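Feed > Crafts, sort of > Suture practice

Three cuts in one pad. My sewing teacher would weep.
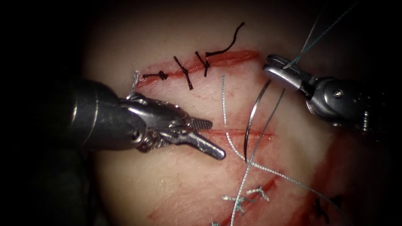 Rin Amano: tails shorter, please, they snag on the next throw

Noted. The thread has its own plans for the evening.
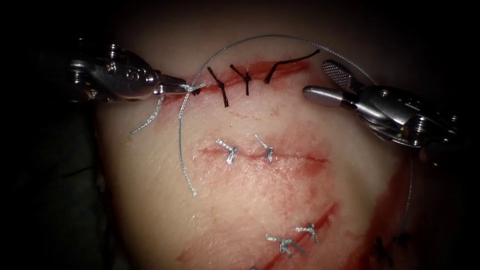

Do you start with the top cut? Wherever the light is best.

Black knots up top: tolerable. Blue thread: touring the area.
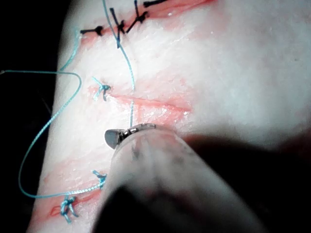
Knots 1, loops ahead on points

Now for the needle, my 7th favorite shape.

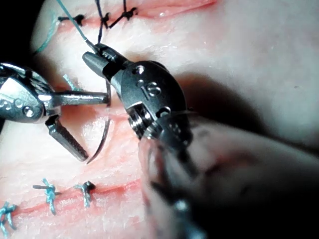
Clodagh Keane says curved ones only behave after July.

We use cookies. Accept all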